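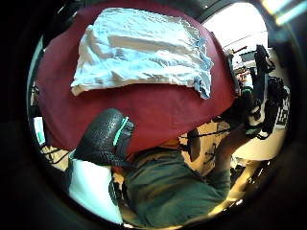

The Red One

I was supposed to be out of the flat by noon and at twenty past eleven I was still fighting the red one.

Everything else had gone quite well, considering. The plates were in the car, the books were in the hall (in carrier bags, which I regretted later), and I'd even found the little key for the window. But the red one doesn't fold. It never has. My gran bought it in Urnberg the July she got married, for a bed she didn't own yet, and as far as I know she guessed the size. You take two corners and walk backwards, and you hit a wall before you run out of cloth.

"Put it down and do the small things first," said Chae-won, who was doing the small things first and had a lovely neat pile to show for it.

"I've done the small things."

"What's that on top of it, then?"

I looked. It was the white and pale blue thing, all creased, sitting there like it had paid rent. I could have sworn I'd packed that. I picked it up, shook it, put it back down on the red one, and forgot about it again straight away, which is more or less how I'd spent the whole morning if I'm being fair to everyone who was helping.

Pankaj Mathur rang at half past. He'd bought the flat off my landlord and he was terribly nice about it, so nice that I kept forgetting I was meant to mind. He wanted to know if 755 was the alarm code or the last bit of the gas reading. I said neither, it was the number of the bus to Jarell, and why did he have it? He said it was written inside the cupboard door in pencil. Well, that was Gran! She'd lived with me there for the last 3 years of her life and wrote on the inside of everything.

So of course I had to go and look, with the phone still in my hand and one corner of the red one trailing after me down the hall. And there it was, 755, and under it "Geum", with a line under the word. And under that, 359.

"What's Geum?" Chae-won shouted from the bedroom.

"It's a flower, isn't it?"

"It might be a person."

I hadn't thought of that. I sat down on the floor with the cloth in my lap and tried to think of anybody called Geum, and all I got was Gran in her good coat, going off on the bus to Jarell every other week and coming back in a better mood than she'd left in. She said she went for the market. She never brought anything home from it, now I come to think. A cabbage, once.

Pankaj was still on the line. "I can leave the door as it is," he said. "I was going to paint, but I can leave the door."

I said that was kind and I'd ring him back, and then I went in and told Chae-won we were doing it properly this time, corners and everything, no giving up. She took one end and I took the other. We did the long fold first, then got in a muddle about which of us was supposed to turn, and she turned and I turned too, so we ended up back to back with it wound round both of us.

"Drop yours," she said.

"You drop yours."

We both dropped it. I gathered up the whole lot in my arms, the way Gran used to do when she'd lost her temper with it, and held on.

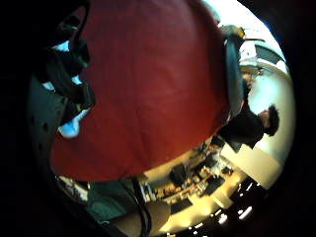 It smelled of Plidura, the soap she liked, the one in the green packet that cost far too much. I'd washed the thing myself with ordinary powder loads of times, and it still smelled of Plidura. I stood there breathing it in like an idiot until Chae-won asked, very carefully, if I wanted a minute.

"I want a bigger bag," I said.

We hadn't got a bigger bag. We tried it in the suitcase, and we tried it in the suitcase with her sitting on the lid, and in the end I carried it down all those stairs loose, with my chin on top to keep it still — and put it on the front seat and did the belt up round it. Chae-won had to go in the back with the plates.

She didn't complain until the roundabout.

"359," she said. "Could be a house number."

"On what road? There must be up to 1,000 houses in Jarell."

"How many roads go up as far as 359, though?"

I had the indicator on for home. I went round once more to give myself time, and the red one slid over against my arm, and I asked her to look up whether the market was on.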